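# Arm notebook, September

Third evening on the wrist. Writing this up before I forget which of my mistakes were deliberate.

State of play: the arm homes, all six joints answer on the bus, and the gripper closes on command. It also closes off command, which I spent most of last night chasing. Cause was the ground return for the gripper servo, which I had run through the same thin wire as the camera supply. Every time the fingers stalled, the voltage sagged, the board reset, and the default position on reset is shut. Whoever chose that default should be spoken to. It was me.

Fixed with a separate pair straight back to the supply, and the reset default is now "stay where you are".

**Servo settings (Drastel, wrist roll)**

- ID 33, moved from 1, which every servo ships as and which I had on two joints at once
- zero offset 1867
- upper stop 3864
- gripper speed limit 45, down from whatever made that noise

Ľudovít Pešek came by the bench, looked at my cable run and said nothing for long enough that I redid it. The loop at the elbow is now outside the joint and held with a single clip – it has enough slack to reach full roll in both directions, and it no longer gets eaten by the forearm. He also lent me the good crimper. Must go back in the Mansilla tin, not my drawer.

Camera bracket: version two printed overnight in the black stuff. Holes came out tight again, so drilled them by hand. Lens tilts down further than on version one and the fingertips no longer fill half the view. Focus ring has a dab of glue on it, so please don't turn it "just to see". It will turn. That's the trouble with it.

Calibration still drifts at the wrist if the arm is left powered and idle. I blame the Rovier gearbox, mostly on the grounds that it can't answer back. There is play in it you can feel with two fingers. Options are shimming the output or always approaching the target from the same side. Going with the second, as it costs nothing and I can call it a method.

Plate work starts next. Slow approach, fingers open, stop above the rim, save a still, back off. No gripping until the speed limit has survived a full evening. Script is in the Pluvholm folder under `approach_slow`; the one called `approach_slow_final` is older, sorry.

To do:

- [ ] second clip at the shoulder
- [ ] fuse on the gripper pair
- [ ] rename that script
- [ ] order finger pads, softer than last time
- [ ] crimper back to Ľudovít

Saved still, wrist camera:

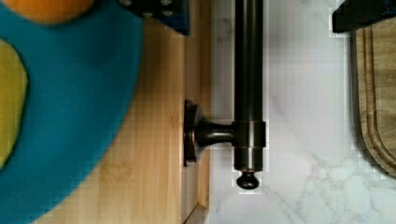 Does the gripper need its own supply, or will a separate pair of wires do?

A separate pair is enough, provided the supply can carry the stall current of the gripper on top of everything else and the grounds meet only at the supply.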